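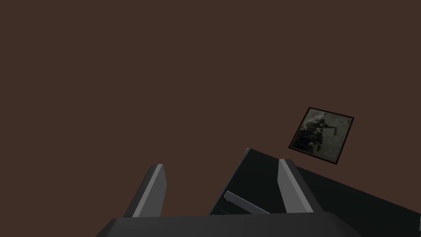 Is the Cikthorpe burial ship a royal grave?

There is no good evidence for it so far, and a new book from Flaller Press argues that the royal label was attached long before the digging was done.

"The Empty King: What the Cikthorpe Mound Does and Does Not Tell Us," by Relu Bălan, goes on sale 15th June in hardcover and e-book. It runs to 279 pages.

The mound has drawn visitors since the Kristiansen dig reported rows of iron rivets and a gold buckle. Guidebooks soon had a king's name to go with them. Bălan, who spent 20 years working on early medieval cemeteries, went back to the trench notes and found the name resting on one line in a chronicle written some 400 years after the burial.

"A buckle tells you that a person had a buckle," Bălan said. "I would like to see a bone, or a date that holds up, before I hand out crowns."

The book goes through the 91 finds that have been called royal and asks who first called them that, and when. Many turn out to be ordinary goods of decent quality. A few are harder to explain, and Bălan says so. He doesn't offer a rival name for the grave, and readers hoping for one should be warned.

A closing chapter looks at the Billent soil survey, which is often quoted as proof that a body once lay in the ship. Bălan thinks the samples were too few to settle it either way.

Review copies can be requested from the Flaller Press publicity desk. The e-book includes the full list of finds and the author's notes on each.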